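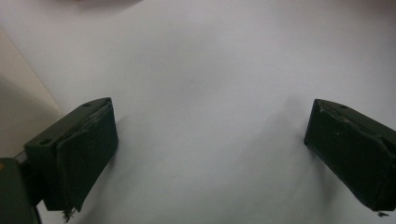
I finally got the worktable white again. It had been a yellowish cream since we bought it, and every pencil line and glue spot from the last few years had stayed on it. I kept putting the job off because it meant clearing everything into the hallway.

Clearing took longer than painting. There were 4 boxes of fabric scraps, the sewing things, the lamp, and a stack of letters I should have answered in April. Hanna Lis took two of the boxes for her class, which helped.

I washed the top with dish soap and let it dry overnight. Then I sanded it by hand until the shine was gone, wiped it down with a damp rag, and put on the first coat with a small foam roller. It looked terrible. You could see every old stain through it, and I nearly went out for a different paint. The second coat covered most of it, and the third took care of the rest - except one ink mark near the back, where I had to use a dab of primer and go over it again.

The paint was a plain matte white from Boneck. I would get satin next time. Matte is easier on the eyes under the lamp, but it picks up marks from anything dark you slide across it.

Eluned Samuel asked if I was going to put a cloth over it. I'm not. I want to see pins when I drop them, and a cloth slides around when I cut.

The boxes are still in the hallway. I'm bringing things back one at a time, as I need them, and so far I've needed the scissors, the lamp and the tape measure. The letters can go in a drawer once they're answered.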